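Kusik Hobby and Craft Circle
Minutes of the planning meeting, 26 Oct 2024

Chair: Fatima Danladi. Twelve members present. The June minutes were approved after one spelling fix (Skivarell, two Ls).

1. Card holders
The Chair reported on the proposal to move the loyalty cards and swap cards out of the shoebox and into sleeved holders. Members asked what was wrong with the shoebox. The Chair said cards get bent. One member had never seen a bent card in it and asked for that to be recorded. 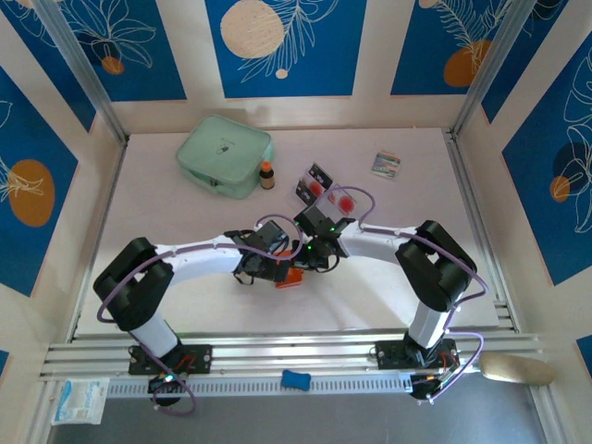 The quote from Yazdani is $60 for the set, delivery extra. Several people thought this was a lot for plastic pockets. It was asked whether the pages would hold up once everyone had been pulling cards in and out for a season. The Chair did not know. Flerkik has a cheaper version, but the seller has not answered two emails, so the meeting did not put much faith in it.

2. Color
Orange was defended as easy to find on a pale table. The meeting was not convinced this is worth paying for - a label would do the same job. Left open.
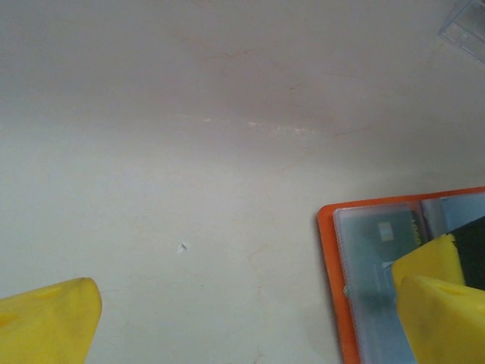
Item 2: orange card holder with translucent sleeve pages.

3. Table surface
A member asked if the marble look shows scratches. Opinions differed. The suggestion of a felt cover was voted down, mostly on cost.

4. Decisions
Buy nothing yet. Fatima Danladi to ask Yazdani for a price on two holders only. The shoebox stays in use until then.

Next meeting to be set by email.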